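Why Metal Feels Colder Than Wood
Science Pages for Ages 8 to 12
By Maiara Magalhães

Touch a metal spoon and then a wooden spoon that have been in the same drawer all night. The metal one feels colder. A thermometer taped to each spoon would show the same temperature for both. To see how this can happen, you need to know how heat moves.

What heat does

Everything is made of tiny particles. The particles are always moving. In a warm object they move faster, and in a cool object they move slower. When a warm object touches a cool one, the fast particles bump into the slow ones and pass on some of their energy. This is called conduction. Heat moves from the warmer object to the cooler one until both are at the same temperature.

Your hand is usually warmer than the things in a room. When you pick up a spoon, heat moves out of your skin and into the spoon.

Fast and slow materials

Heat does not move through all materials at the same speed. A material that lets heat pass quickly is called a conductor. Most metals are good conductors. A material that lets heat pass slowly is called an insulator. Wood, plastic, wool and cork are insulators.

Metals are good conductors for a special reason. Some of the very small particles inside a metal, called electrons, are free to travel from place to place. They carry energy with them as they go. In wood and plastic the electrons stay close to home, so the energy has to be passed along by slow bumping.

Not all metals are equal. Copper conducts heat very well. Aluminum is also good. Stainless steel is much slower than either one, but it is still far faster than wood.

What your skin measures

Your skin has nerve endings that sense temperature. They sense the temperature of the skin itself, and they also respond to how fast it is changing. Metal takes heat from your fingers quickly, so your skin cools quickly and your brain gets a strong "cold" signal. Wood takes heat slowly. The thin layer of wood under your fingers warms up and then very little heat leaves your hand.

The rule works the other way, too. On a hot day, a metal slide in the sun can burn you, while a wooden bench beside it may only feel warm.

Try it: the ice test

You need 2 ice cubes of the same size, a metal bowl and a plastic cup. Leave the bowl and the cup on a table for an hour so that they reach room temperature. Put one ice cube in each at the same moment.
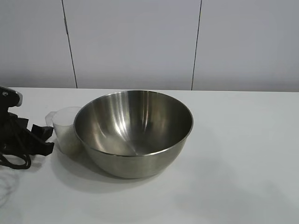
Check the ice every 4 minutes and write down what you see. Many people guess that the ice will last longer in the metal, as it feels colder. In most tests the ice in the metal melts first. The metal carries heat from the room and the table into the ice - the same thing it does with heat from your hand.

Do not stir the ice or hold the containers. Your hands would add extra heat and spoil the test.

Words to know

Conduction: the movement of heat through a material or between things that touch.
Conductor: a material that heat moves through quickly.
Insulator: a material that heat moves through slowly.
Electron: a very small particle found in all atoms.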